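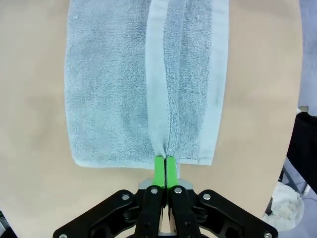 Gripper with green fingertips holding the lower end of a light blue towel at the Lornelstead open day.

The Lornelstead Open Day is a yearly public demonstration of household robotics held at the Stullis workshop in Lornelstead. It is best known for its towel-folding sessions, in which a robot arm works on ordinary terry cloth while visitors stand close by and ask questions. The most recent open day took place on Tuesday, February 7, 2023, and drew 257 visitors.

Background

Stullis first opened its doors one May, with a single table and a short talk. The folding demonstration was added by Refilwe Hendricks, who still leads it and is a lively guide to the subject. Cloth is a wonderfully hard problem for a robot: it has no fixed shape, it bunches when pinched, and two layers can look like one.

Demonstration

Each session lasts 30 minutes. The arm, nicknamed Zulu by the workshop staff, grips the towel between two rubbery-looking fingertips. A small camera near the gripper gives it a close view of hems, seams and the flat woven border, all useful landmarks on an otherwise fuzzy surface. Visitors may choose where the towel is placed, and the staff welcome awkward choices. A missed grip often gets the loudest cheer of the day!

The motion software, Terkano, was written at the workshop. Before the 2023 event it had been tuned on 2,000 recorded folds, and Hendricks used several of these in her talk to show how a small change in the pinch point can shift a whole edge.

See also

Cloth manipulation
Household robot
Robot end effector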